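# Pacing by Effort on the Plamthorpe Loop

Most marathon plans assign pace in minutes per mile. On flat ground that works well enough. On a course with real climbing, even pace produces uneven effort, and the cost shows up in the last third of the race. 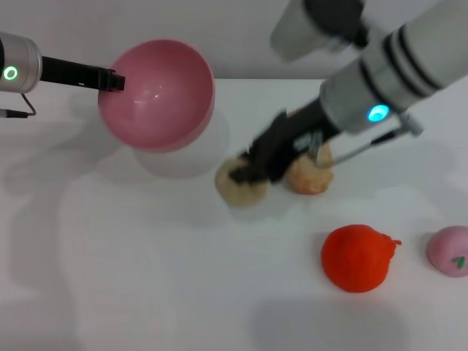

## The course

The Plamthorpe loop is 20 miles of gravel and farm road with 268 feet of gain in its longest single climb. The climb begins just past the Bistwood turnoff and has two distinct grades: a gentle ramp through the trees, then a steeper section on open ground. The descent on the far side is shorter than the ascent and rougher underfoot, so very little of the lost time comes back.

Local runners have used the loop as a long-run test for decades. It is usually run in March, when the gravel has firmed up and the spring races are still far enough away to allow recovery.

## What happens on the hill

Oxygen demand rises with grade at any fixed speed. A runner who holds flat-ground pace up a moderate climb moves from a steady aerobic effort to something close to threshold within a few minutes. Breathing adjusts quickly. Heart rate lags, so a watch checked early in the climb will understate the load.

The extra effort draws more heavily on stored carbohydrate. A single hill does little damage. Four or five of them, each run slightly too hard, can leave a runner short of fuel with miles to go, even when the average pace looks conservative.

The descent has a separate cost. Downhill running loads the thigh muscles while they lengthen, and the resulting soreness often peaks a day or two later. Overstriding makes it worse. A quick cadence with the feet landing close under the hips reduces the braking force.

## Setting an effort ceiling

The method taught by the Grigaitė group, a small training club based near Bistwood, uses one number. The runner picks a heart rate ceiling from a recent hard race and stays under it on every climb for the first two thirds of the distance. For a runner with a measured maximum of 183, the club sets the ceiling individually after a test run, since maximum alone says little about threshold.

Pace is ignored below that ceiling. If the hill calls for a shuffle, the runner shuffles. Walking is allowed on the steep section – many finish the loop faster that way in training.

Chest straps are preferred. Wrist sensors tend to slip on rough descents and can lock on to cadence instead of pulse.

## Fuel and timing

Eating on a climb is difficult, and food taken at high effort may sit in the stomach. The club's Stivura plan, named for the farm where its first handouts were printed, places each feeding on level ground at least 2 miles before the next major grade. Water follows in small amounts.

On the Plamthorpe loop, that puts the first gel well before the Bistwood turnoff and the next one at the foot of the descent, once breathing has settled.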